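Leltasley seed library finds a bigger home on Partington Road

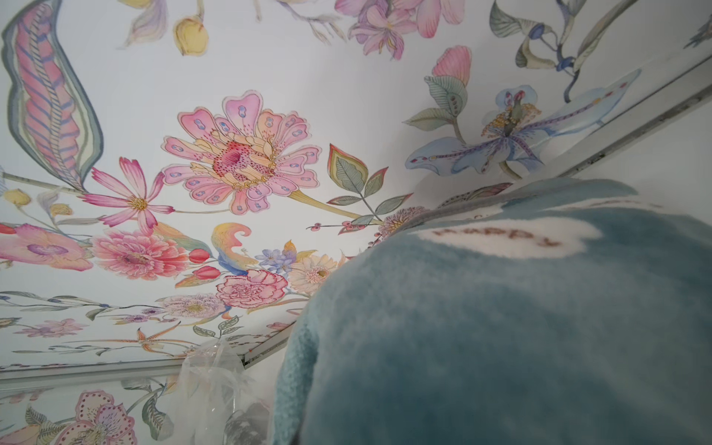

It has been a good spring for gardeners in Leltasley, and it got a little better on Tuesday evening, when the town's seed library opened its doors in the old shoe repair shop on Partington Road after four years of making do with a single cabinet at the back of the public library.

For anyone who hasn't come across it, the idea is a simple one. You take home a packet or two of seeds, you grow them, and if things go well you bring some seed back in the fall for the next person. There is no charge and no card to sign up for, and if the slugs get everything (as they did at my house last year, beans and all) you are still welcome to come back and try again.

Delwyn Henare started the library with a shoebox of sweet peas and hollyhocks saved from her mother's garden in Wiltside. By the end of last season it had given out 3,823 packets, and the cabinet had gotten so full that the lower drawers had to be opened with a foot braced against the wall.

"I used to take the lettuce home with me on weekends just to make space," Henare said. "My husband is very happy about the new shop, I can tell you that. He has his coat closet back."

The shop had been standing empty since last June, and its owner, Hok-lam Yen, has let the library have it for the cost of the heat and electricity. Yen grew up in the apartment upstairs and still remembers the smell of polish coming up through the floor. He kept the long counter where customers used to drop off their boots, and it now holds the sorting trays and a very welcome coffee pot.

Flowers are still the heart of the collection, with cosmos, poppies, love-in-a-mist and columbines in every shade you could want, but the vegetables have been catching up. There are 40 kinds of tomato this year, among them a small yellow one called Arnico that several families on the east side of town have been growing for as long as any of them can recall. Henare would dearly love to hear from anyone who knows where it first came from.

The move cost $646, most of it for shelving and a secondhand refrigerator to keep the older seed cool, and the money came from a plant sale held in the church parking lot. Another sale is planned for June, and there will be 300 seedlings on the tables, mostly tomatoes and marigolds, with a few squash for people who have the room — and the patience — for them.

The seed library is open Tuesdays from 4 to 7 p.m. Clean jam jars and small paper envelopes are always needed and can be left in the crate by the door.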